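Guia de instalação do Plokov – Secção 4: Criar uma mesa de treino
Por Elsie Quinlan
Atualizado em janeiro

O Plokov é o programa de treino de póquer da Ruvorard. Esta secção explica como criar uma mesa contra adversários automáticos e guardar o histórico das mãos. Parte-se do princípio de que a licença já foi ativada.

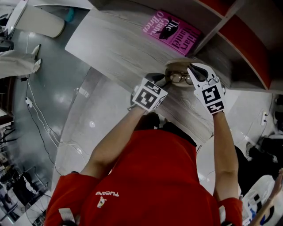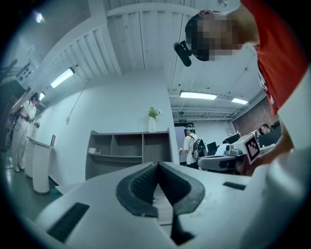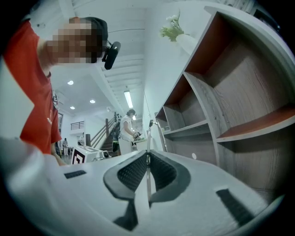 Moynihan, no fórum de utilizadores, recomenda começar com dois adversários e o nível mais baixo: «Com a mesa cheia, o motor demora a responder nas últimas rondas e fica difícil perceber onde errámos.» Os passos seguintes seguem essa configuração.

1. Abra o menu Mesas e escolha Nova mesa de treino.
2. Em Adversários, selecione 2. O máximo é 5.
3. Em Motor, escolha Vonivcombe. O ficheiro de estratégias ocupa 646 MB e é descarregado na primeira utilização.
4. Defina as fichas iniciais e o valor das cegas. Estes valores não podem ser alterados depois de distribuída a primeira mão.
5. Ative Guardar histórico e indique uma pasta.
6. Prima Criar.

Nota: se a transferência parar, feche o programa e volte a abri-lo. O processo continua no ponto em que ficou – não apague a pasta temporária.

Atenção: ao mudar de motor, as estatísticas da mesa são repostas a zero. Exporte-as antes em Ficheiro > Exportar.

Se aparecer o erro 163, o motor não encontrou o ficheiro de estratégias. Confirme o caminho em Definições > Motor e reinicie a mesa. O erro 74 indica que a pasta do histórico está protegida contra escrita; escolha outra pasta e repita o passo 5.

Artigos relacionados
Ativar a licença num segundo computador
Importar mãos de outros programas
Ajustar o tempo de decisão dos adversários
Ler o relatório de fim de sessão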